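FOR IMMEDIATE RELEASE

Firgate puts out 400 recordings of a small robot arm moving a small red thing

DIVDALE, September. Firgate, a robotics software company with one office, one kettle and 11 employees, today released the first batch of training examples for Kairys, its learning system for low-cost robot arms. The batch holds 400 recordings. In every one of them, a person steers an arm through the job of picking up an object and dropping it into a box. The company recognizes that toddlers do this for free.

Kairys learns by copying. It is shown what the cameras saw and how the joints moved, over and over, and it works out what to do when the object turns up in a spot it has not met before. For that it needs examples, and the examples have to be made by hand by someone sitting in a chair. Firgate staff made all of these between lunch and 4 p.m., the hours when the light in the Divdale office is steadiest and the phones are quietest.

An earlier set of 200 recordings was thrown away in the spring. The operators had grown too good at the task. They placed the object in the same comfortable spot each time, approached it from the same side, and never fumbled. Kairys learned to perform one flawless motion toward that spot whether or not anything was there. Staff who saw the demonstration describe it as confident.

For the new set, operators drew a starting position from a printed list before each recording and were asked to stop being elegant. Missed grabs were kept, provided the operator recovered and finished the job. So were slow approaches, second thoughts and a long pause during which somebody was plainly looking out of the window. Recordings in which the object left the table have been filed separately, under a name the company has chosen not to publish.

Each recording comes with joint positions, gripper opening, video and a one-line note from the operator. The notes were meant to be short and factual. Most are. "Dropped it, got it, fine" is typical of the form, and Firgate has left the spelling as it was.

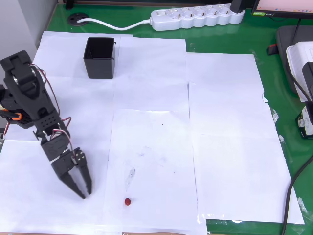 Firgate spent more time on the recording station than it had planned, and most of that time went into taking things away from it. The first version had a turntable, a backdrop and a lamp on a stand, all of which had to be put back exactly where they were each morning. What is left can be set up again by a person who has not had coffee. Sheets of white paper over the green tabletop give the video a plain ground, and the target is a small red cylinder that shows up well against it. The open black box toward the back is where it is supposed to go. Creases and smudges in the paper stay in the recordings, on the theory that any customer's table will look worse.

The set was checked by Nornier, a two-person data review firm that watched all 400 recordings at normal speed. Nornier asked for 11 to be redone because the notes did not match what happened, and Firgate redid them. It also recommended a larger variety of objects, a suggestion Firgate has accepted in principle and will get to when the next order of objects arrives.

The recordings are available now to research groups and hobbyists on request, at no charge. Commercial users will need a license, the terms of which fit on one page. A second batch, covering stacking, is being recorded at present and is going slowly.

About Firgate
Firgate makes software that lets inexpensive robot arms learn simple table work from human examples. It is based in Divdale and does not have a humanoid.

Press contact
Firgate Press Desk, Divdale. Calls are returned after 4 p.m.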